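How to Bring a Two-Arm Folding Station into a Clothing Workroom

Moving part of the sorting and folding over to a pair of robot arms changes the day for everybody on the floor, and I'd like to walk you through the way we did it at the Tulbridge workroom, where Prodden sends its returned and secondhand denim. Your garments may be different from ours, but the order of things should hold up pretty well (and please do read to the end before you start moving furniture!).

Step 1. Start with the garments your people like least. For us that was anything with a belt still in it. Belts slip and twist and drag a neat fold sideways, and our folders had been grumbling about them since February. We set aside 191 belted pieces for the first trial and kept everything else on the hand tables, exactly as before.

Step 2. Lay each piece out flat before the arms come in. Smooth the legs with the side of your hand, leave a little gap between them, and turn the waistband toward the arms. Folders already have a feel for this, so let them write the instruction card. Ours is shorter and clearer than the one the office wrote, and the office has been very gracious about it.
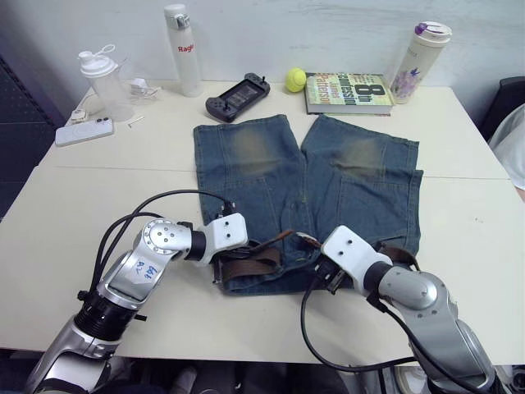
Shorts laid out with the waistband toward the arms, one gripper on each side.

Step 3. Agree on who can stop the station. Our rule is that anyone standing near it may, and no one has to explain themselves afterward. Go over this with the evening crew too, even if it means staying late with a pot of coffee.

Step 4. Rewrite the job before you rewrite the schedule. A folder on the Sineck line now spends part of the shift laying out, part checking waistbands and stitching, and part on repairs, which used to pile up in the Moen room until somebody had a slow afternoon. We put the new duties on paper, with the pay grade beside them, and passed the sheets around a week ahead. I would make that two weeks if I had it to do over.

Step 5. Look closely at the grip. A waistband is several layers thick, and a belt makes a bulky handful of it, so check that the cloth is held along with the belt. Keep a notebook by the station and jot down any piece that needs a second try, along with the kind of belt.
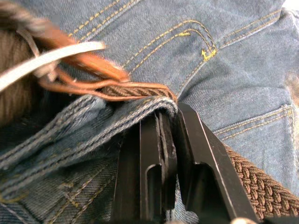

Do the folders need to know how to program the arms?
They don't at our workroom. Folders lay out, watch, stop and restart the station, and one trained person on each shift handles any changes to the program. Anyone who wants to learn more can sign up for the training during paid hours.

Step 6. Hold off on raising the daily target. Ours stayed at 387 pieces through the whole trial, and it was a relief to people to see the same number on the board every morning while they got used to everything else.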